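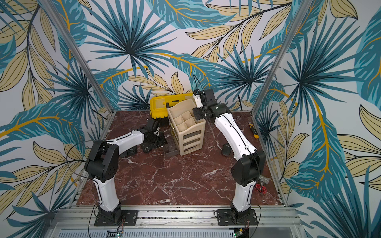
3.2 Training records. Club gymnasts in the Drastlow program kept a daily log of floor and vault work from August onward. Each log sheet covered one session and listed the skills attempted, the landings and any rest taken. Sheets were sorted by apparatus before entry, much as a desktop organizer with a pull-out drawer keeps small things apart, and incomplete sheets were set aside. In all, nearly 3000 landings were entered, from 14 gymnasts. 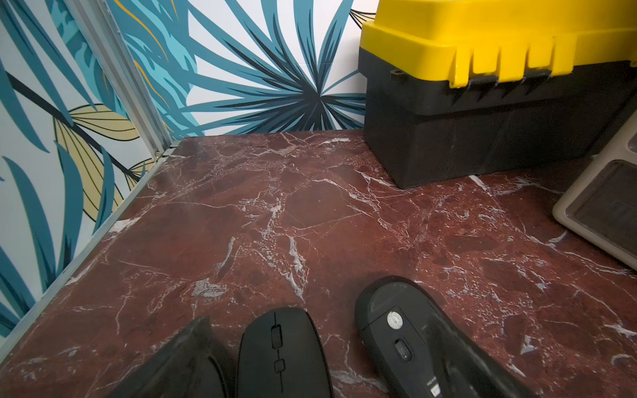
Did heavier training weeks lead to poorer landings? Only on vault, where the share of landings with a step rose in the weeks with the most attempts. On floor there was no clear change.

The vault result rests on 670 landings judged by one coach, Dzifa Ackah, who used the Ulletti scale throughout. She scored every landing on the day – no video was used.

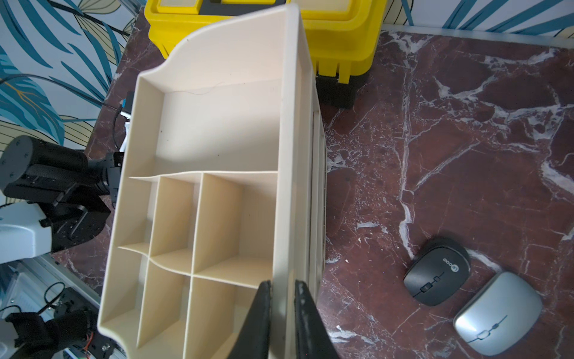 Figure 2. Cream-colored drawer organizer tray with compartments of different sizes.

Five gymnasts missed at least one week through illness. Their sheets were kept, but the missed weeks were left blank in the analysis. Rest days were treated in the same way,

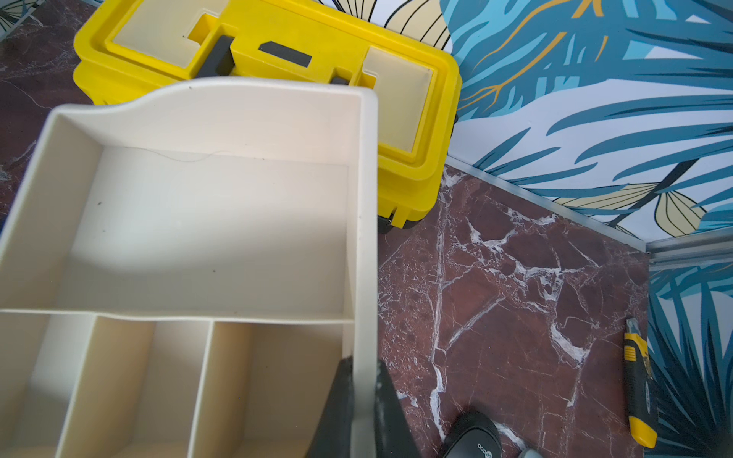
and weeks with a competition were coded separately, as the gymnasts did fewer full routines in them. There were nine such weeks. Removing them did not change the vault result.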